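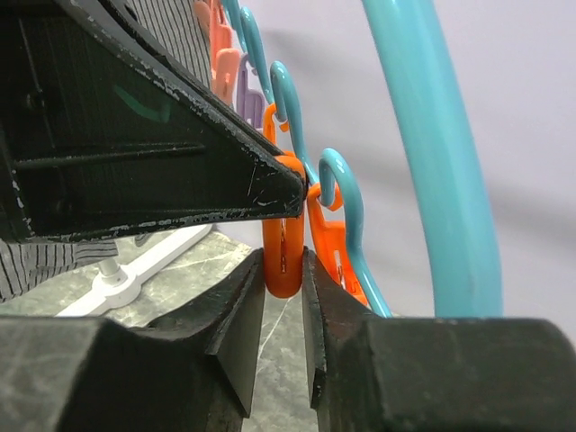 Our project began with a simple question that Sabina Šťastný asked over lunch in February: why does the flatbread at Rotholm taste so different from the flatbread two streets over, when both bakeries say they follow the same old recipe? We are both the kind of people who will happily talk about bread for an hour (and did!), so by the end of the meal we had a topic for our food and travel course. We visited 7 bakeries and snack counters in the old market quarter, tasted something at each, and wrote our notes on paper bags, which we later hung up in order on a string across the room. 

The first stop was Bollance, where the dough rests for 12 hours and is baked with a thick layer of onion and soft white cheese. We got there early and the line was already out the door. The lady at the counter told us they sell roughly 100 pieces before noon, and she was kind enough to let us taste the plain one too, which Sabina still talks about. 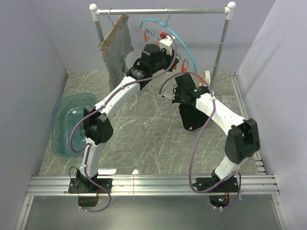
Lolomau was quieter and a little more expensive, though the bread came with a small dish of pickled peppers that I would go back for any day. Stojanovska, the oldest of them, uses a sour starter, and you can taste it right away, especially near the crust.

As for Rotholm, the answer to our question was mostly lard. The other bakery changed to sunflower oil when the owner's son took over, and older customers still tease him for it. We would have liked to ask more people about this, but our survey only reached 21 customers and most of them were in a hurry to eat.

Younes Mahrous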